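5.2 The Open Day Demonstration

The spelling task had behaved itself for months on our own machines, so in February 2021 we agreed to show it to visitors at the Harries open day, projected on a wall and run live in the Clillex simulator. The goal given to the planner is modest: letter blocks, a flat board, and a short word to be laid out in a column. Visitors supplied the words. We had expected "ROBOT" and got mostly their own names, which the block set was in no position to spell.

Figure 7 gives two views from the session. In the view from above, N, U and S are on the board and B is on the bare wood beyond its top edge, with the fingers open. 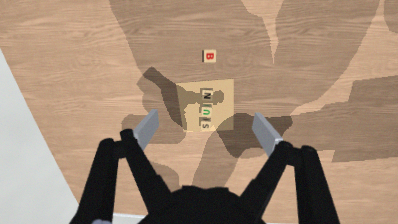 5.3 Scale and Audience

We ran 216 episodes over the day. Of these, 51 were stopped by hand, usually when someone at the back asked to see the last part again. The remainder are scored in the usual way, although the usual way takes no account of applause, which tended to arrive before the planner had finished.

The wide view was the more popular with visitors. It shows the arm on its pedestal and most of the room, and at that distance the letters on the board can't be read at all – a property we had not considered a strength until the morning session. 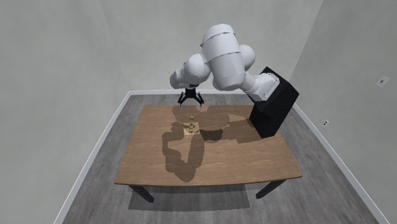
Kulell objected afterward that a rendered demonstration proves little to a public that came to see hardware, and that 200 episodes on a real table would have been worth more than any number on a wall. We agree in part. The Nametico planner was the thing on show, however, and it does not know which kind of table it has.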